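Tables et petits contenants de l'atelier Doucet
Galerie mise en ligne le 1er juin 2021
Textes : Fatemeh Safavi

L'atelier Doucet prépare de petites séries pour des boutiques et des associations : échantillons, jeux de pièces, fournitures de bureau. Le travail se fait sur des tables rectangulaires à plateau clair, achetées d'occasion à la fermeture du dépôt de Drallham. Elles ont servi avant nous et cela se voit. Nous en avons poncé deux en avril, puis nous avons arrêté, le résultat ne valait pas le temps passé.

Le principe de rangement est simple. Chaque table reçoit un seul type de contenant à la fois. Les bacs bas et ouverts restent au milieu du plateau, à portée des deux côtés. Ce qui doit y entrer se pose à gauche, ce qui en sort part à droite. Les couvercles sont rangés à part, sur l'étagère du fond, avec les étiquettes.

Une commande courante compte 500 pièces. La plus grosse de l'année dernière, pour Hirside, en comptait 3000 et a occupé l'atelier environ 20 jours. La référence 805 — le petit bac bas, sans cloison — est celle qui sert le plus. Elle s'empile mal quand elle est pleine, mais elle se vide d'un geste et se nettoie avec un chiffon. Les modèles à cloisons du catalogue Haltutau sont réservés à la visserie et aux perles.

Les plateaux clairs ont un avantage : une pièce sombre tombée à côté du bac se repère tout de suite. Les pièces transparentes posent plus de difficultés. Pour celles-là, nous étalons une feuille de papier kraft et nous la fixons aux quatre coins avec du ruban de masquage. Le kraft est changé à chaque nouvelle commande.

Les marques d'usure ne gênent pas le tri. Les éraflures près du bord viennent avec les années, à force d'y faire glisser des objets. Les fissures demandent un peu plus d'attention. Nous passons l'ongle dessus de temps en temps et, si le bord accroche, nous ponçons au grain fin. Une table qui bouge quand on s'y appuie est retirée.

Table blanche, petit bac
Une ligne brune, fine et irrégulière, traverse le plateau, avec de petites taches près du bord avant. Au centre, un petit contenant ouvert à bord noir et à l'intérieur clair — à sa gauche, un objet rectangulaire sombre à la surface froissée et brillante.

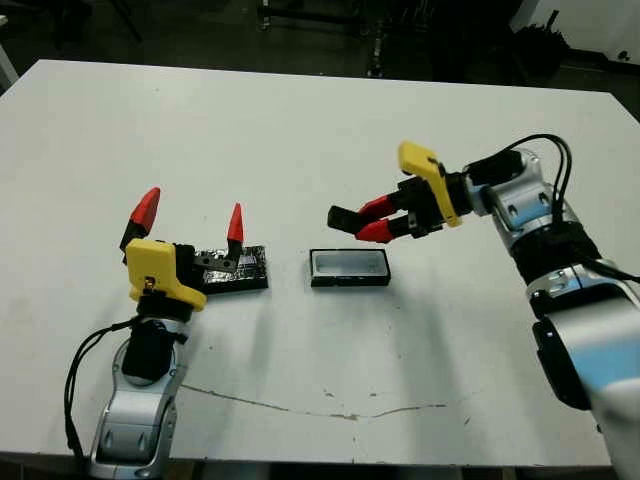
Comment nettoyer un plateau clair sans abîmer davantage une fissure ?
Avec un chiffon bien essoré et un peu de savon doux, en suivant le sens de la fissure. Il faut essuyer aussitôt avec un linge sec et éviter les éponges abrasives. Si de la poussière reste prise dans la fente, une brosse à dents souple suffit à la retirer.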